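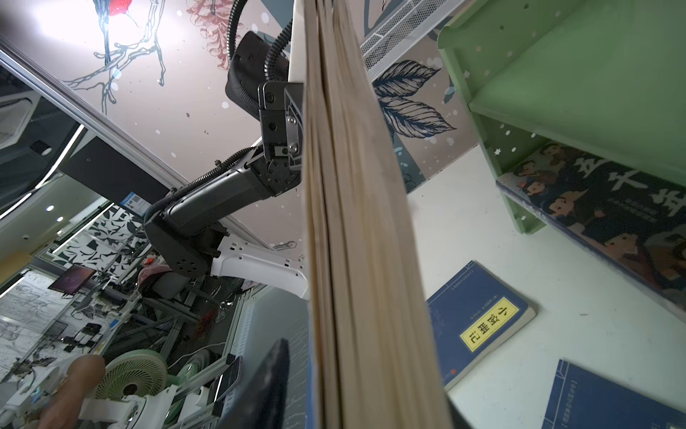

A thick volume, closed, with the page edges showing.

Print this page | E-mail this page

Keeping the Reference Shelves: A Conversation with the Head of Collections

2026-09-18

The Rultholm Library District is revising its policy on printed reference works. The draft was opened to public comment in June and covers dictionaries, atlases, encyclopedias, local directories and technical handbooks held at the Main Library and at the Tikkanen Branch. The District's head of collections met with the newsletter to discuss how the policy was written and what patrons should expect when it takes effect.

The work began with a question about space. The reference room at the Main Library was furnished at a time when every set was bought new each year, and the shelving has not changed. "We were still giving our best floor to books whose publishers had stopped updating them," the head of collections said. "Some of those books deserve the floor. We needed a way to say which ones."

Staff spent over two years reviewing the collection title by title. Each item was checked against the catalog, taken down, opened, and assigned to one of several groups. Items in the first group remain on open shelves. Those in the second move to closed storage and may be requested at the desk. The others are offered to neighboring libraries or withdrawn.

Asked why the review took so long, the head of collections pointed to the catalog. The District moved its records to the Onico system several years ago, and a large number of reference titles were carried over with only a short entry. Sets were listed as single books. Supplements were listed apart from the volumes they belonged to. "You cannot make a fair decision about a book when the record says 'Handbook, vol. 3' and nothing else," the head of collections said. "For many of these we had to write the record first and decide afterward. I would not skip that step if we did it over."

Public use was the hardest thing to judge. Reference books do not circulate, so there is no checkout history. Pages at both locations were asked to scan any reference volume found on a table before returning it to the shelf. The practice gave a partial picture. Patrons who reshelved their own books, as many of the regular ones do, were not recorded.

"The scans told us what the people who leave books on tables were reading," the head of collections said. "We also stood at the desk and asked."

The responses at the desk shaped the draft in several places. An early version would have sent all general dictionaries except one to storage. Patrons objected, particularly those who come in to work on puzzles, translations and family letters. Several said that they use more than one dictionary at a time and compare entries. The final draft keeps the large single-volume dictionaries on open shelves, along with the bilingual dictionaries in the languages most often requested.

Local directories were a separate matter. The District holds 92 volumes of town and county directories, and none will be withdrawn. The volumes list residents, trades and addresses, and for some years no other copy is known to the District. They are consulted by genealogists, by homeowners researching their houses, and by the county surveyor's office.

"A directory is dull until you need the one line that is in it," the head of collections said. "We have had people drive half a day for a single page."

The directories are also among the books in poorest condition. They were printed cheaply for one year's use, and many have weak hinges or brittle paper. The District has contracted with the Fandine Bindery to repair those in heaviest demand. Volumes leave in small batches so that the run is never far from complete, and patrons planning a visit for a particular year are asked to call ahead.

The head of collections was asked whether the District had considered replacing the reference room with database subscriptions. The two are not treated as equal in the draft. Subscriptions are reviewed each year, and their contents can change at the provider's decision. The policy therefore requires that a printed title with lasting local value be kept even when an electronic version is available. For medical, legal and tax handbooks the rule runs the other way, and older editions come off the open shelves as soon as they are superseded.

"An old atlas is a historical source. An old drug guide on an open shelf is a hazard," the head of collections said. "We wrote separate rules for those, and the earlier policy did not."

The draft also addresses handling. Oversized volumes will be stored flat where shelf depth allows, and heavy books kept upright will be supported on both sides. Staff will no longer pull a book by the top of its spine. New book cradles have been ordered for the reading tables at the Main Library, and the Tikkanen Branch will receive two.

Some comments asked that withdrawn books be sold to the public. Sets that no library accepts will be placed on the Friends' sale cart. The head of collections cautioned that encyclopedias rarely find a buyer. "People are sad to see them go and they do not want them at home," the head of collections said. "I understand both. I have a set in my own hallway."

The revised policy goes to the Board of Trustees at its next regular meeting. Written comments may be left at either reference desk. Requests to reconsider a particular title should include the call number, if known, and a short note on how the book is used.

Subscribe to the District newsletter to receive notices of policy changes by e-mail. You may unsubscribe at any time.

Contact Us | © Rultholm Library District. All rights reserved. | Back to top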